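Natural dye notebook – Zurutside workshop
June, entry 11

Walnut and iron at last! I have been itching to get to this pair since the winter, and the hulls I put up in the freezer finally got their turn. Writing it all down while my fingers are still brown.

Started at 7 in the morning with the scour. Cotton twill swatches from the Tsikata bolt, plus the two linen offcuts left over from the madder trials. Soda ash and a squirt of the plain soap, simmered for an hour. The water came off the color of weak tea, which surprised me, as the bolt was sold as ready to dye. It was not ready to dye. Second scour, much clearer. If you use anything from that bolt, scour it twice and don't trust the label.

Hulls: 500 g, frozen, soaked overnight in the big enamel pot. I love what the freezer does to them, they fall apart when you so much as look at them. Brought the pot up slowly and held it just under a simmer. The smell is something between wet leaves and a shoe shop and I know not everyone shares my affection for it, so the back door stayed open.

First swatch came out after 35 minutes. Warm tan, very even. Second stayed in till lunch and went a proper chestnut. Third was left in to cool with the bath and is the best of the lot, a deep reddish brown with none of the blotching we had with the oak gall. No mordant on any of these! Walnut really does do it all by itself.

Then the iron. I made the dip weak, 5 g of ferrous sulfate in the tall bucket, and dissolved it in warm water first. (Last time it went in dry and we got those rusty freckles – lesson learned.) Dropped the chestnut swatch in and it turned while I watched, brown to a sort of smoky olive and then to a dark that was nearly black when wet. I may have shouted. Dried, it settles back to charcoal with brown underneath, and next to a window it is gorgeous.

Notes on the iron, for whoever does this next:
– Keep it in its own bucket with its own stick. The Comex one with the blue lid is now the iron bucket for good.
– Short dips. The linen that sat too long feels harsh, and I don't think it will soften much.
– Rinse, then rinse again. The third rinse still had gray in it.
– Stir more than you think. The corner that poked out of the bath has a tide line.

Tried the Retach soy binder on one linen piece before the walnut, brushed on and dried flat. Darker than the untreated linen, and the brush strokes show. I like them, but they would drive me crazy on a garment. For a tote or a cushion, yes. Want to try it thinned by half.

Now the bigger question, which is overdyeing. People keep asking if we can bring worn blacks back to life, and I would so much like to say yes. My feeling is that walnut plus iron is good for a faded cotton black and useless on anything with much polyester in it. Factory black also tends to go unevenly at the folds and seams, and the stitching is nearly always polyester, so you get light thread on dark cloth. Zippers need thinking about too: metal ones in an iron bath, even a weak one, make me nervous. Before any garment goes near the pot it should be looked over flat in daylight, brushed for lint, and checked along the creases and the fly.
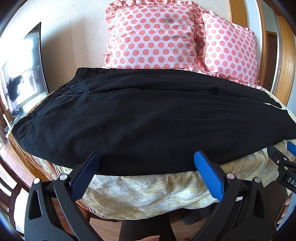 Black trousers, folded lengthwise. Metal zipper at the fly, soft creases, a few specks of lint.

Order for overdye checks, then: fiber label, seam thread, closures, pockets turned out, and a snip from inside the hem allowance into a jar of walnut before committing to the whole thing. The jar test takes an afternoon and could save a lot of grief.

The exhaust bath still has plenty in it. I strained it back into the lidded pot and put one wool skein in to sit overnight, no heat, just to see. Wool takes walnut like nothing else, so I have high hopes.

To do: cut fresh twill for the light test (half under card, half in the south window), label the jars properly, buy more soda ash, find the good thermometer.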